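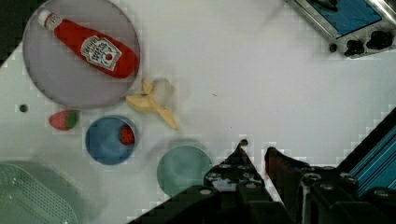
Ticket transferred twice, barcode now shows as void. Who can refund it?

Posted by Ankit Upadhyay, 28/11/2023

I bought two standing tickets for the Skeltville show through Pandard, the resale site. Face value was $100 each and I paid $321 for the pair with fees. The seller transferred them to my Dutska account and they showed up fine. Last night one of the two changed to "void - reissued" in the app. The other still has a live barcode.

Pandard support says the transfer was completed, so the order is closed on their side. Dutska says it only deals with the original buyer. The show is in January. Do I have a claim against either of them, and do I need to do anything about the ticket that still works?

Rajkumari Nautiyal
Replied the same day

"Void - reissued" means a new barcode was generated for that ticket after it reached you. Usually the original buyer has reported a problem or disputed the card charge, and the box office has canceled the old code. A completed transfer does not protect you from that. Your contract is with Pandard, so the claim goes there. I would do it in this order:

1. Take screenshots of both tickets in the app with the order number and the status line showing. Save the transfer emails as well.

2. Open a new case with Pandard under "invalid ticket" and leave the old one closed. Cases filed as "transfer problem" are closed automatically once the transfer goes through.
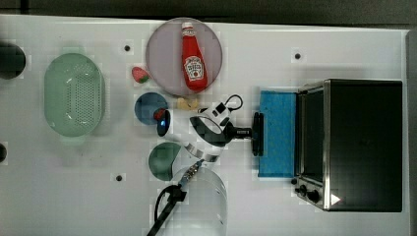 3. If they refuse in writing, dispute the charge with your card issuer. Ask for half of the total, fees included. If you dispute the full amount while holding one valid ticket, expect to lose.

Leave the working ticket where it is. Moving it again creates another barcode and makes the record harder to follow.

Trilok Sisodia

Same thing happened to me with a different show. Just go to the box office on the night, they sorted mine out. Bring ID.

Gertraud Strebel

The box office might help if the seller's name is on the booking and the seller cooperates. With a reissued code they can see that someone else holds the valid one, and they will not admit two people on it. I would not wait until the night. Check the deadline in Pandard's terms too, as some resale sites count it from the transfer date and others from the event.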